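Laundry in a kitchen corner: sorting, loading and keeping the shelf clear

These notes apply to a front-loading machine that shares its wall with a worktop and has no utility room behind it. The working area in such a corner is small, and most faults in the wash start with how it is used before the door is shut.

1. Clear the surfaces first

Empty the worktop next to the machine of carrier bags and anything else that will end up under the washing. Flattened cardboard should go out to the recycling or stand well back from the door swing. Wipe the surface and let it dry — a damp patch with detergent in it will mark dark cotton.
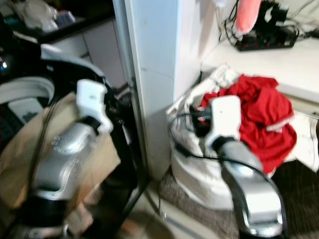
2. Sort before anything goes near the drum

Two piles are enough for most small households: things that give off dye and things that take it up. New reds, indigo denim and dark towels belong in the first. Rohani Wattimena, who tested the Latwood cold-wash powder with me in August, keeps a third pile for anything with a metal zip. I have not found it necessary below a half load.

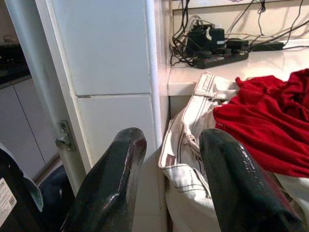

Pale denim is the awkward case. It is heavy enough to go with the towels and light enough in colour to show every fault. Off-white trousers with brown topstitching should not lie bunched up with a red knit or towel, least of all damp, as dye can transfer on contact. Fasten the button, close the zip and turn them inside out. If there is a leather-type patch on the waistband, wash at 20 degrees and dry away from direct heat.

3. Use a bag that stands open

A soft fabric bag is easier to sort from when it is raised to seat height. A kitchen chair will do, with an old cloth over the seat. Fill the bag to no more than two thirds, heavy items at the bottom, and take sheets out first so that nothing gets rolled up inside them. 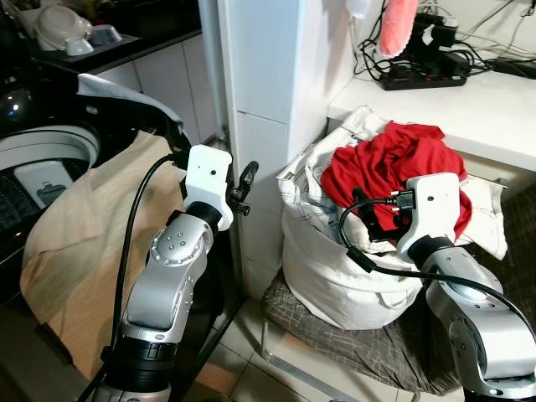

Shake each sheet once before loading and feed it in loosely. A single sheet in the drum will often unbalance the spin; add a few smaller items of the same colour. For the 4 kg Bridetov drum I allow one double sheet and 200 g of small cottons.

4. Keep sockets and leads out of it

Washing should not be put down on a shelf with a power strip on it. Move the strip, or move the washing. Chargers need air round them, and a sleeve caught in a lead will pull the lot to the floor.

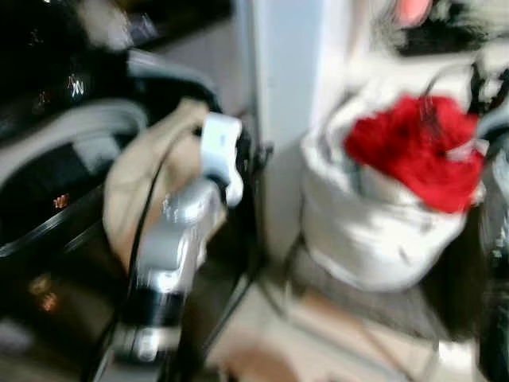
Leads that have to stay can be gathered with a reusable tie and fixed to the wall above shelf level. Leave some slack at the plug. Check the ties when you clean the machine filter, and replace any that have gone brittle.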